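Chapter 10
Working on Foam Board: Surfaces, Crumbs and Grains

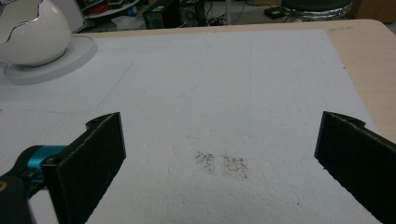 Most of the models in the second half of this book are built on white foam board. It is light, it can be cut with a hand knife, and a sheet large enough for a whole street weighs less than the paint that goes on it. Students who have come from card or timber usually take to it quickly. What they find harder is keeping it in good order while they work, and that is the subject of this chapter.

Foam board of the granular kind is made of small beads pressed together. Run a fingertip over a new sheet and you can feel them. Where the surface has been rubbed or picked at, the beads come away as crumbs and leave pits behind. A pitted patch takes glue badly and takes paint worse, because the paint sinks into the holes and dries darker there than on the sound surface next to it. Light also matters. A white board on a table will look bright on one half and bluish-grey on the other if the light falls unevenly, and a student who mixes a ground colour at the bright end will be surprised by it at the other. Turn the board round before you decide.

The second material in this chapter is the loose grain: fine soil, ground pepper, used coffee grounds, sieved sand. Model makers call all of these scatter. They stand for gravel, bare earth, ash or leaf litter, depending on the scale. Scatter is cheap and almost anything from the kitchen will do if it is dry.

Babatunde Olaniyan and Sewwandi Fakir, whose harbour model of Braltholm is described in section 10.2, used coffee grounds for the whole of the quayside. Their notes record 503 separate small applications. They worked in pinches, placing each one and looking at it before going on to the next -- a slow way to work, but one that let them remove a bad patch without disturbing its neighbours. Lawal Wike's later model of the same quay was sprinkled from a jar in one afternoon and had to be brushed off and started again.

Dark grains on a white ground show every mistake. They also spread. A small heap put down in the morning will have a halo of stray specks by the end of the day, mostly from sleeves and from people leaning across. For this reason the exercises ask you to make test clusters first, on a spare piece of board, and to leave them unglued until you have compared them.

Before starting Exercise 1 you will need:

a flat sheet of foam board
a table larger than the sheet
two kinds of dark grain, kept in separate pots
a soft brush
a sheet of folded paper for pouring

Lay the board flat, with bare table left along at least one side so that you have somewhere to rest your tools. Do not rest them on the board. Make one small cluster and one larger one, a hand's width apart, and compare their edges from above and then from table height.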